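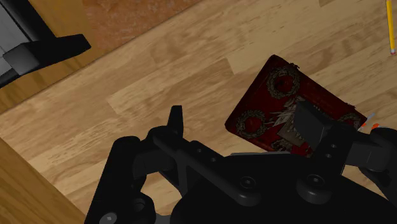
Collecting Demonstrations in Simulation: Speaker Notes
Vurkora Learning Systems Group, September session

Slide 1. Opening
Good morning, and thank you for attending. On behalf of the Vurkora group, I will report on the first collection period of the Mikasura project. The talk covers how examples are gathered, how they are checked, and what the group requests for the next period.
[Pause for latecomers. Questions are held until slide 6.]

Slide 2. Scope
The collection consists of 2791 accepted episodes across 36 simulated rooms. Each episode is a single attempt at a single task, driven by a trained operator from the wrist view. Tasks in this period were limited to household items at floor level: books, pencils and similar small goods.

Slide 3. Why flat objects
A closed book on a wooden floor is a demanding case. It offers little height for the fingers, and one finger may come to rest on the cover while the other is still over bare floor. Operators are asked to continue from such positions where recovery is possible. The learning system requires examples of correction as well as clean grasps.
[If asked: contact settings are in the Prantl handbook, section 9. Do not quote values from memory.]

Slide 4. Variation between episodes
Room layout, floor finish, lighting and object angle are changed at the start of every episode. Nearby clutter is retained on purpose. The wrist view is often partly blocked by the gripper itself, and these views are kept in the record without editing.

Slide 5. Review
Each episode is reviewed by a second operator before it is accepted. There are 3 grounds for rejection:
Object passes through the floor or the finger.
Task label does not match the object handled.
Control signal is lost before the attempt ends.
A failed grasp is not a ground for rejection. It is labeled as a failure and retained – this point was misread in the spring guidance and has been corrected.

Slide 6. Requests
The group asks for access to the Ravlow rendering cluster during evening hours, and for approval to add soft items such as cloth and paper bags. Labeling rules for soft items are in draft and will be circulated before collection begins.
[Take questions. Leave the contact slide up.]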